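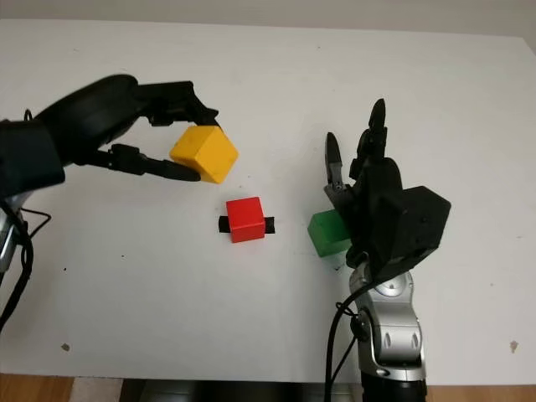 Chapter 7
Two Hands, Three Blocks

By the time you reach this chapter you will have two arms bolted down, two hands that open and close when they are told to, and, if your workshop is anything like ours, a good deal more cable than you know what to do with. It is a lovely moment in any build. It is also the moment when the machine has to start doing something, and choosing that first something deserves a bit of thought.

We have chosen a stack of three blocks: red at the bottom, yellow in the middle, green on top. You may feel, after all those evenings with the hex keys, that you have earned something grander — a cup of tea, perhaps, or the washing up! Please be patient with us. A stack of blocks will show up almost every fault left over from Chapters 3 to 6, and a dropped block costs you nothing but a walk across the room.

The build we follow is the Lurnerance, put together over one long spring in the shared workshop at Tresovitz. Yours need not match it. If you built the smaller Bogdan arms from the appendix, everything in this chapter still applies, though you should halve the reach settings in Table 7.2 before you switch anything on.

7.1 Before you power up

Start with the fasteners, dull as that sounds. Joints that were snug in March have a way of working loose by the time you come to write any code, and a loose pivot feels exactly like a bug in your program. Go over each plate with a screwdriver that truly fits, then look at the pads and linkages for wear.

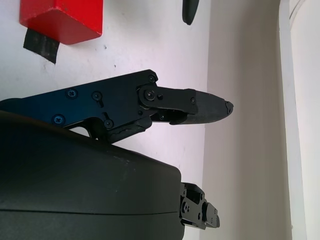 Fig. 7.1 Gripper finger seen close up, with the screws in the main plate and at the pivot. Note the notched tip of the pad.

Keep a notebook beside the bench and write down what you find, even when you find nothing. The first page of ours is headed 5/14/21 and says only "left side fine, right side one screw, kettle broken", and we have been glad of it more than once.

7.2 The order of work

The red block goes down first and stays put. The yellow block is the left hand's job and the green block is the right hand's, so each arm has one thing to fetch and one place to take it. While one hand is working over the stack, the other should wait well to its own side. We learnt this the noisy way.

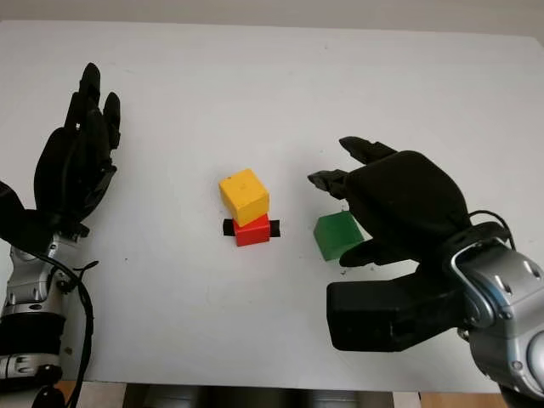 Fig. 7.2 Yellow on red, with the green block still on the table by the right hand.

You will see that the yellow block in Fig. 7.2 is not quite centred. Leave small errors like this alone for now and let the program carry on, as you will want to know how much the next layer can put up with. Section 7.5 comes back to the question with a ruler.

7.3 Coming down slowly

The last part of the move is where most people come unstuck. In the Buris control program that goes with this book, speed is a plain number, and we use 3000 for crossing the table and 2000 once the hand begins to drop towards the stack. 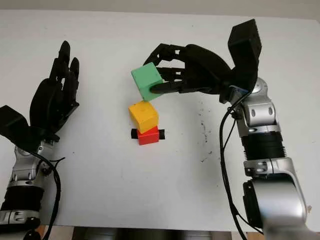
If you are tempted to use one speed for the whole move, do try it, and try it with the hand empty first. Then put the slower figure back and save the file under a new name. The listing for the full routine runs to 127 lines and begins on the next page. Type it in yourself if you can bear to, reading each line aloud as you go, and stop when you come to the part marked RELEASE. We shall need to talk about letting go before you run it.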